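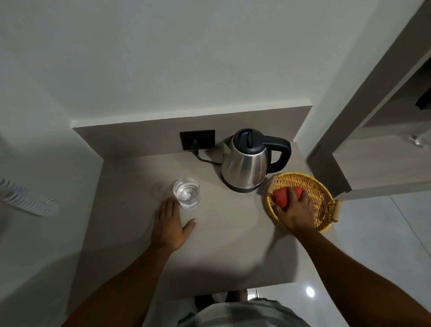
Kettle and a glass of water, on a counter.

I finished Groltuslow in November, all 690 pages of it, in the Merkik paperback. The plot is simple. A surveyor is sent to Felus to redraw a boundary, finds that the old maps disagree, and stays for the rest of her working life. The first 300 pages cover one winter. The remainder covers decades, and the change of pace is handled by shortening the chapters – the last few run to a page each.

The translation is plain and mostly consistent. The unit of land is left as "warrel" in part one and becomes "strip" from part two onwards, with no note. I checked the older Warrier hardback and it keeps "warrel" throughout. 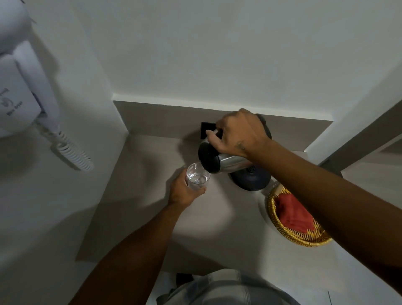 A reader commented that the Warrier text was cut, and that the court hearing in part three is missing from it altogether. I compared the two and the hearing is there, but shorter by 5 pages.

The Merkik edition had a print run of 3000 and the binding is glued. Mine has cracked at the start of part two.

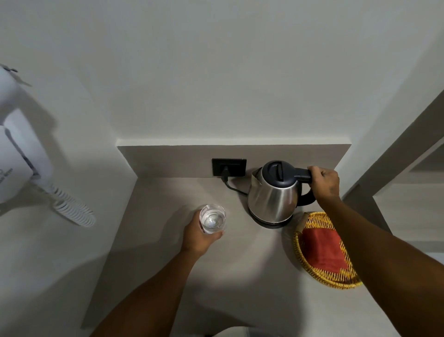
Kettle on its base, plugged in at the wall.

I have started the sequel, which so far has no maps in it.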